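Irklow Food Cooperative
Member Newsletter, May 2019

Changes to the Produce Share Program

The Cooperative will open its summer produce share to new households this month. Enrollment has grown to 400 households, and the Vanags Street depot can no longer serve all of them on a single afternoon. Pickup will therefore be divided between Vanags Street and the Kovutetti branch.

Members who joined before the winter season keep their present pickup location unless they ask to move. Requests may be made at either service desk or by returning the form mailed with the spring statement.
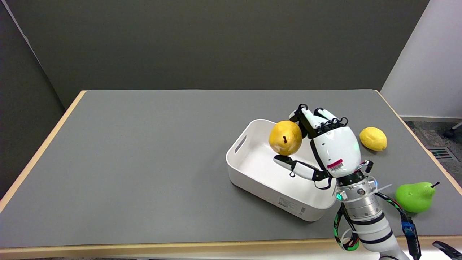 The price of a full share remains $199 for the season. Half shares are offered at Kovutetti only, and 180 of these are available. Payment is due in full before the first pickup, although members on the reduced rate may continue to pay monthly.

Shares not collected by closing time are passed to the Skesari meal program. Last season over 722 pounds of fruit and vegetables reached the program in this way.
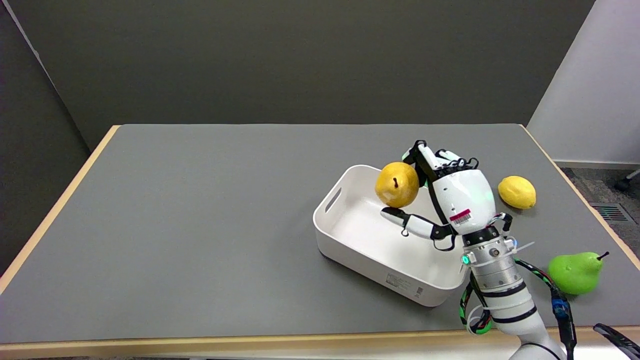
Members who expect to be away may pause their share twice during the season with one week's notice. Paused weeks are credited toward the fall share, which runs through the end of October. Credits cannot be exchanged for cash or transferred to another household.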